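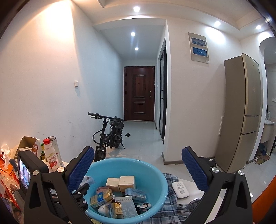
Small boxes in a light blue basin, with a plaid cloth under it.

2 min read

About Inoro

Inoro began with Idalina Esteves and Brittany Caron helping an aunt sort out her medicine boxes one long afternoon in July, and we've been going into people's homes ever since – 58 of them so far! We love a plain plastic basin. Everything small goes in together, where you can see it, and then we sit down with you and talk over what stays. Most first visits take 3 hours, tea included, and we never throw out a thing without asking. Belmiro Teixeira answers the phone from 10 in the morning, and he's always happy to chat.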